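정리용 집기 키트 사용기: 기계가 장난감을 치워 줄 수 있습니까?

저는 한국에 온 지 16년이 되었고, 지금은 작은 회사에서 자동화 일을 합니다. 집에 아이가 둘 있어서 저녁마다 바닥의 장난감을 줍습니다. 그래서 Sunov에서 나온 정리용 집기 키트를 한 달 동안 써 보았습니다. 키트는 그리퍼 제어 프로그램과 물체 인식 프로그램으로 되어 있고, 로봇 팔은 따로 준비해야 합니다. 가격은 2713유로입니다. 가정에서 사기에는 비싸다고 생각합니다.

설치는 이틀 걸렸습니다. 설명서는 영어가 정확하지만 순서가 조금 이상합니다. 보정 방법이 4장에 있는데 3장에서 벌써 보정이 끝난 것으로 말합니다. 저는 수요일 오후를 이것 때문에 잃어버렸습니다. 고객 지원에 메일을 보냈더니 다음 날 답이 왔고, 답은 친절했습니다.
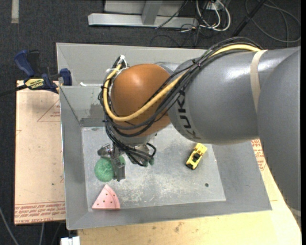
제가 제일 궁금한 것은 모양이 서로 다른 물건이었습니다. 공은 어느 방향에서 잡아도 비슷하니까 프로그램이 쉽게 생각합니다. 장난감 자동차는 비스듬히 놓여 있으면 손목을 먼저 돌려야 하고, 수박 조각처럼 생긴 장난감은 뾰족한 쪽과 넓은 쪽이 달라서 잡는 위치를 고르는 데 시간이 더 걸립니다. 통의 벽 가까이에 있는 물건은 더 어렵습니다. 손가락이 들어갈 자리가 좁기 때문입니다.

한 달 동안 집기를 2000번 시켰고, 그중 400번은 실패했습니다. 공장에서 이 숫자면 라인에 넣을 수 없습니다. 집에서는 실패해도 다시 하면 되니까 조금 더 참을 수 있지만, 제 여섯 살 딸이 훨씬 빠릅니다(기분이 좋은 날에는요).

전에 썼던 Brosari 제품과 비교하면 인식은 Sunov가 확실히 좋습니다. 처음 보는 물건도 대부분 윤곽을 잘 찾습니다. 반대로 Brosari는 오류 메시지가 알기 쉬웠는데, Sunov는 번호만 나와서 매번 표를 찾아야 합니다.

그러면 집안일을 맡길 수 있느냐고 물으시면, 제 대답은 아직 아니라는 것입니다. 정해진 통 안에서 작은 물건을 옮기는 일은 꽤 합니다. 그러나 소파 밑이나 이불 속에 있는 블록은 시험해 볼 방법도 없었습니다. 작업장에서 부품 종류가 자주 바뀌는 분에게는 시험용으로 추천합니다. 별점은 다섯 개 중에 세 개를 드립니다. 12월에 업데이트가 나오면 벽 쪽 물건부터 다시 해 보겠습니다.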